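Kiani data collection, a running thread. Saturday 2026-10-24. Posting this as I go because a few people asked how the demos get made and I keep answering the same questions in messages.

The task set this month is PC disassembly and reassembly. One arm, one gripper, a wrist camera plus a fixed camera over the table. I drive the arm by hand through the leader device and everything gets recorded: both video streams, joint positions, gripper opening, timestamps.

Target for the set is 1,000 good episodes. We count an episode as good if it finishes the named step, has no dropped video on either camera, and the start and end are trimmed clean. Everything else goes in a separate folder. We don't delete it.

The steps are short on purpose. "Pick up the memory stick and place it in the fixture" is one episode. "Close the socket lever" is another. Long episodes sound more impressive but the labels get muddy and one slip near the end spoils four minutes of driving.

There are 11 steps in the list right now. There used to be more. We merged two that I could never tell apart when I was labeling, which seemed like a bad sign for the model.

Setup notes for anyone building something like this. The case lies flat with the side panel off and the board facing up. We don't clamp it. It can shift a little when the gripper touches the wall and I want some of that in the data.

I move the case between episodes. A few inches one way, a small turn, sometimes a bigger turn. The first set we ever recorded at Bustham had the case in the same spot every time. The policy learned that spot very well and nothing else. I moved the case a hand's width and it went for empty air.

Same thing with the start pose of the arm. I used to send it home between episodes with a button. Now the script picks a start pose from a list and I begin wherever it puts me.

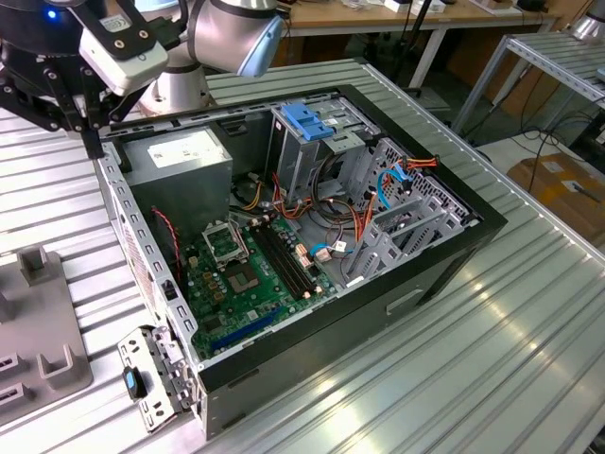
Cables are the hard part. Power leads don't go back the same way twice, so every episode looks a bit different even when I try to keep things the same. I stopped trying. If a cable is lying over the thing I need, I push it aside with closed fingers first and keep recording.

Someone asked if I tidy the cables before starting. No. I did for the first couple of days and then looked at the videos next to a real used computer. They didn't look like the same job.

Closed fingers versus open fingers matters more than I expected. Open fingers catch on sheet metal. I approach closed, open late, grab, then back out slowly. You can see in the joint logs which day I worked that out.

Wrist camera: check it every morning. Ours sits at an angle on the gripper and if the mount slips even slightly, the view changes and you won't notice while driving, because you're looking at the table. I keep a reference picture from the first day and compare the two before the first episode.

I lost most of a February session to exactly that. 90 episodes with the camera rotated a few degrees. We kept them under their own tag, and later tried training with them and without them. With them was slightly better. I wouldn't do it on purpose.

Labels. Each episode gets a step name, pass or fail, and one line of free text if anything odd happened. The free text is the part I skip when I'm tired and the part I want most two weeks later. "Touched the cage on the way in" is plenty.

Failures: record them. If I miss a grasp and recover, it stays in the good set and gets the tag "recovery." If I miss and can't recover, it's a fail. Recovery episodes are still the smallest group and I'd like more of them, but they're hard to fake. When I miss on purpose it looks like I missed on purpose.

Question from yesterday: how many an hour? Depends on the step. Simple pick and place goes fast. Anything with a latch or a lever goes slowly and my hands need a break well before the arm does. I stop for ten minutes each hour whether I feel like it or not.

Another one: why not simulate it? We do, for the reaching part. Our sim handles rigid parts fine. It does a poor job with wires and with thin metal that flexes, and this task is full of both.

The Tumar set, which was the older one with boxes and lids, ended at 2,023 episodes. It took longer than planned and a fair amount of it was repeats of the easy step, because the easy step was what I did at the end of the day. This time the script decides the step and I don't get a vote.

Storage: copy to the second drive at lunch and again before leaving. Check that the files open. A file that exists and a file that plays are different things.

Next week the fixed camera moves to the other side of the table for part of the set, and the Clastedach bench starts recording the same steps with a different case. I'll post the step list once the names stop changing.

Back to it. Memory slots this afternoon.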